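Skript zur vierten Einheit: Tüten, Beutel und was darin liegen bleibt

Kurs »Haushalt ordnen, Schritt für Schritt«, Kursraum Devel
Stand: 7. November 2023

Liebe Teilnehmerinnen und Teilnehmer,

in der letzten Einheit haben wir uns durch die Schubladen gearbeitet, und viele von Ihnen haben am Ende gefragt, wann wir denn endlich zu den Tüten kommen. Nun, heute ist es so weit! Ich gebe gern zu, dass mir dieses Thema besonders am Herzen liegt, denn kaum etwas sammelt sich in einer Wohnung so still und so gründlich an wie Taschen, Beutel und Tüten. Sie hängen an Türklinken, sie stehen neben dem Schuhregal, sie stecken ineinander wie russische Puppen, und ganz unten in der letzten liegt ein Kassenbon vom vorletzten Sommer.

Bitte lesen Sie das Skript einmal in Ruhe durch, bevor Sie mit der Übung zu Hause anfangen. Die Stichworte aus dem Kurs habe ich an den passenden Stellen eingearbeitet, und am Schluss finden Sie die Aufgaben bis zum nächsten Mal.

## 1. Warum Tüten ein eigenes Kapitel bekommen

Eine Schublade hat einen Boden, vier Wände und einen festen Platz. Wenn sie voll ist, merkt man es, weil sie klemmt. Bei einer Tüte ist das anders. Sie gibt nach, sie wandert mit, und sie lässt sich fast überall noch dazustellen. Deshalb behandeln wir sie im Kurs als *Zwischenlager*: ein Behälter, der seinen Inhalt von einem Ort zum nächsten bringen soll und dabei leider sehr oft unterwegs stehen bleibt.

Wir unterscheiden vier Sorten von Zwischenlagern, und ich bitte Sie, diese Begriffe in Ihren Aufzeichnungen auch so zu verwenden, damit wir beim Besprechen vom Gleichen reden:

- **Einkaufstüte:** Sie ist mit Dingen ins Haus gekommen und wurde nur halb ausgepackt.
- **Ausgangstüte:** Sie soll das Haus wieder verlassen, zum Beispiel mit geliehenen Büchern, Pfandflaschen oder Sachen für die Kleidersammlung.
- **Reisetüte:** Sie war im Koffer oder Rucksack und hat dort Schuhe, Wäsche oder Kosmetik getrennt.
- **Verlegenheitstüte:** Besuch hat sich angekündigt, und alles, was herumlag, musste schnell hinein.

Die letzte Sorte kennt vermutlich jede und jeder von uns. In meinem Haushalt hat eine solche Verlegenheitstüte einmal von Januar bis in den Herbst hinein hinter der Schlafzimmertür gestanden, und ich habe in dieser Zeit zweimal ein neues Ladekabel gekauft, obwohl das alte selbstverständlich darin lag.

## 2. Material: durchsichtig, durchscheinend, blickdicht

Für das Sortieren macht es einen großen Unterschied, ob man in einen Beutel hineinsehen kann. Glasklare Beutel sind praktisch für Kleinteile, wirken aber im offenen Regal schnell unruhig. Blickdichter Stoff sieht freundlicher aus und hält meistens länger, verlangt dafür aber ein Etikett oder ein sehr gutes Gedächtnis.

Dazwischen liegt das dünne, eingefärbte Plastik, das wir alle vom Markt und aus kleinen Läden kennen. Es verrät, dass etwas darin ist, und manchmal auch ungefähr, welche Form es hat. Mehr verrät es nicht! Genau darin liegt die Tücke, denn man meint beim Vorbeigehen zu wissen, was in der Tüte steckt, und schaut darum nicht mehr nach. 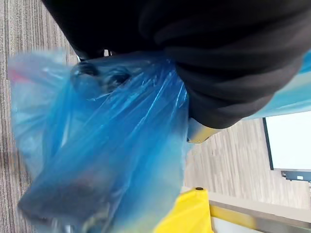 *Abb. 1: Durchscheinende blaue Plastiktüte mit dunklem Inhalt, darüber schwarzer Stoff.*

Achten Sie bei der Abbildung auf den unteren Teil der Tüte. Ein größeres dunkles Stück liegt dort und zieht die Ecke nach unten, weiter oben schimmert etwas Rundliches durch. Was es genau ist, lässt sich von außen nicht sagen, und ich möchte Sie ermuntern, auch bei Ihren eigenen Tüten erst einmal so ehrlich zu sein. Schreiben Sie in die Liste »dunkel, rundlich, unbekannt«, wenn das alles ist, was Sie erkennen. Wer schon beim Aufschreiben rät, überspringt den wichtigsten Schritt.

Auch der schwarze Stoff ist für uns lehrreich. Dunkle Textilien in großen, dicken Falten sind von Weitem schwer zuzuordnen: Jacke, Tasche, Decke, Hose, alles ist denkbar. Wir fassen solche Stücke beim Sortieren deshalb grundsätzlich einzeln an und breiten sie aus, bevor wir über sie entscheiden.

## 3. Der Arbeitsplatz

Viele Teilnehmende fragen, ob man auf dem Tisch oder auf dem Boden auspacken soll. Ich rate Ihnen zum Boden, sofern Rücken und Knie das mitmachen, und zwar auf einer glatten Fläche. Auf Holz oder Laminat rollt zwar gelegentlich eine Murmel davon, aber Krümel, Sand und Büroklammern lassen sich hinterher leicht zusammenfegen. Auf Teppich verschwinden sie zwischen den Fasern, und man findet sie barfuß wieder.

Wenn bei Ihnen beide Beläge aneinanderstoßen, können Sie die Grenze wunderbar als Sortierlinie nutzen. Das Weiche kommt auf den Teppich, also Schals, Mützen, Stoffbeutel und Wäsche. Alles Harte, Staubige und Krümelige bleibt auf der glatten Seite. Wer nur einen Belag hat, legt ein altes Laken aus oder klebt mit Malerkrepp einen Streifen – das hält für einen Nachmittag völlig aus.

Bereitlegen sollten Sie außerdem:

- einen leeren Karton oder Korb für alles, was in ein anderes Zimmer gehört
- einen Müllbeutel, der offen stehen bleibt
- Stift und Sortierliste (die Vorlage *Kivi* haben Sie in der zweiten Einheit bekommen)
- ein feuchtes Tuch
- etwas zu trinken, bitte außerhalb der Sortierfläche

## 4. Das Vorgehen

Wir arbeiten im Kurs nach dem Ablauf, den wir *Hukon* nennen. Der Name stammt noch aus der allerersten Kursgruppe und hat sich gehalten, obwohl heute niemand mehr so recht weiß, wofür er einmal stand.

1. **Hinstellen.** Alle Tüten eines Zimmers kommen an einen Ort. Noch nichts öffnen, auch wenn es schwerfällt.
2. **Umfang notieren.** Sorte und Material in die Liste eintragen, dazu das, was man von außen erkennt.
3. **Kippen.** Den Inhalt langsam und nah am Boden herausgleiten lassen. Bei schweren Stücken greifen Sie von unten mit der zweiten Hand zu, dünnes Plastik reißt gern an der Ecke.
4. **Ordnen.** Gleiches zu Gleichem, ohne schon über Wegwerfen oder Behalten nachzudenken.
5. **Nachsehen.** Die leere Tüte wenden, ausschütteln und gegen das Licht halten.

Besonders beim dritten Schritt sehe ich immer wieder, dass jemand einfach hineingreift und ein Teil nach dem anderen herausholt. Das geht natürlich auch, aber man hört dann erfahrungsgemäß auf, sobald das Interessante oben weg ist, und der Rest bleibt liegen. Nur bei Glas, Scheren oder ausgelaufenen Flaschen machen wir eine Ausnahme und packen Stück für Stück aus.

Zum zweiten Schritt noch eine Bemerkung. In der vorigen Kursgruppe haben wir sämtliche Listen zusammengetragen und kamen auf 377 Tüten und Beutel mit insgesamt 2.826 Gegenständen. Ich war selbst überrascht, denn die meisten hatten vorher gesagt, bei ihnen seien es höchstens eine Handvoll. Sie müssen sich von diesen Zahlen nicht erschrecken lassen! Sie sollen Ihnen bloß zeigen, dass sich das Aufschreiben lohnt, auch wenn es einem zunächst etwas pedantisch vorkommt.

## 5. Wohin mit den leeren Tüten?

Nun haben Sie also ausgepackt und sitzen vor einem knisternden Haufen. Bitte stopfen Sie ihn nicht in die größte Tüte und hängen diese in die Kammer – so fängt es ja jedes Mal wieder an.

Intakte Plastiktüten werden glatt gestrichen, der Länge nach auf ein schmales Band gelegt und vom geschlossenen Ende her aufgerollt, damit die Luft oben entweichen kann. Ein kleines Gummiband darum, fertig. Stoffbeutel falten wir zu Rechtecken und stellen sie aufrecht in ein Fach, so wie wir es bei den Geschirrtüchern geübt haben. Eingerissene oder klebrige Tüten kommen in die Sammlung, die an Ihrem Wohnort dafür vorgesehen ist; das ist von Gemeinde zu Gemeinde verschieden, also schauen Sie bitte im Abfallkalender nach.

Wie viele man behalten sollte, darüber kann man lange diskutieren, und das haben wir im Kurs ja auch getan. Mein Vorschlag lautet: ein Fach, und wenn es voll ist, geht für jede neue Tüte eine alte. Wer mit Kindern oder Hund lebt, wird sicher ein größeres Fach brauchen als ich.

Für die gerollten Tüten hat sich bei mir der *Flonano* bewährt, den einige von Ihnen in der Pause in der Hand hatten. Es ist ein schmaler Spender, den man innen an die Schranktür hängt. Ein Schuhkarton mit einem Schlitz im Deckel leistet aber denselben Dienst, und Sie müssen für diesen Kurs wirklich nichts anschaffen.

## 6. Aufgaben bis zur nächsten Einheit

**Aufgabe A.** Wählen Sie ein Zimmer aus und führen Sie den Hukon-Ablauf einmal vollständig durch. Planen Sie dafür rund 2 Stunden ein und hören Sie danach auf, auch wenn noch etwas übrig ist. Was übrig bleibt, bekommt einen Zettel mit dem nächsten Termin.

**Aufgabe B.** Vergleichen Sie in Ihrer Liste die Spalte »von außen erkannt« mit der Spalte »tatsächlich gefunden«. Markieren Sie die Stellen, an denen Sie danebenlagen, und überlegen Sie, ob das Material der Tüte eine Rolle gespielt hat.

**Aufgabe C (freiwillig).** Suchen Sie eine Ausgangstüte, die schon länger wartet, und bringen Sie sie an ihr Ziel. Wenn das Ziel inzwischen nicht mehr existiert, etwa weil der Laden geschlossen hat, wird die Tüte wie eine Verlegenheitstüte behandelt.

Bringen Sie die ausgefüllten Listen bitte mit, gern auch mit Kaffeeflecken. In der nächsten Einheit beschäftigen wir uns mit Jacken und Garderobe, und dafür brauchen Sie ein Maßband und die Breite Ihrer Kleiderstange.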